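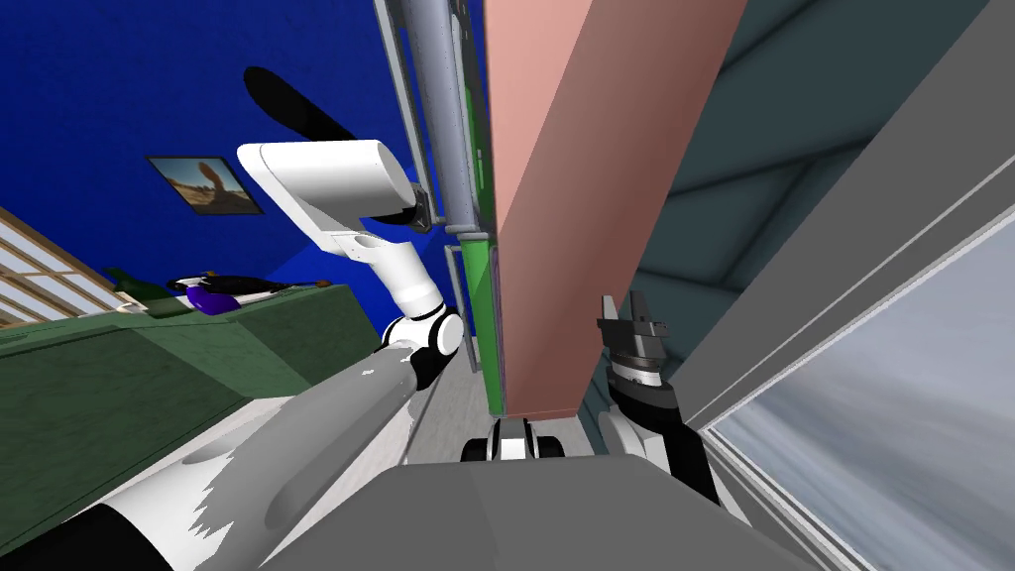
Both arms up in the simulated kitchen, where the bottle is safe so far.

Su-chen Siu has a rule about grippers: never trust one that looks good in the brochure. She has tested enough of them for Raudsepp, a small outfit that picks hardware for people who would like their robots to put the groceries away, to know that a brochure gripper is always holding an egg. Nobody's kitchen is made of eggs. It is made of doors.

So doors are what she tests. Her current contest is between two controllers, Estard and Natar, which drive the same pair of arms with the same short two-fingered grippers through the same rendered kitchen. The building costs nothing to run into, a feature both contenders have used freely.

Estard is the cautious one. It approaches a cabinet the way I approach a hotel minibar, with long pauses and a sense that somebody will be billed. Natar just goes. In 219 trial runs apiece, Natar finished sooner nearly every time it finished, and Siu has a folder for the times it didn't. The folder is called "Enthusiasm."

"I can slow down a fast controller," she told me, scrolling through it. "I have never once talked a nervous one into hurrying."

The trouble with a door is that it has opinions about where it's going. A hand that hangs on too stiffly fights the hinge, and one that hangs on too loosely slides off and waves at the room. Siu's answer is to let the gripper get a door started and then use the side of it, or the wrist, or whatever else is handy, to push. Purists complain. She asks them how they open the fridge with a bag in each arm.

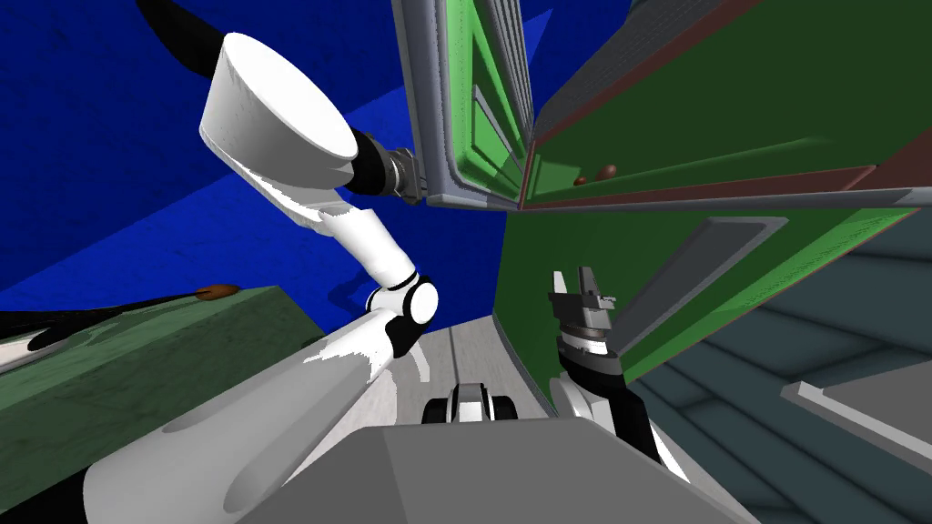

Does a gripper that works in simulation need to be tested again on a real robot?
It needs a full retest. Friction, hinge stiffness and small errors in the camera's position are all simplified in a rendered kitchen, so simulation is best used to weed out the weak candidates before anyone pays for hardware.

Siu's own retest starts in February, with a real cabinet and a third controller, Brakex, which arrived with 728 pages of manual. She has read 3 of them -- the table of contents, mostly -- and says the prose is stiff. Natar is her favorite for now. She has asked for spare hinges.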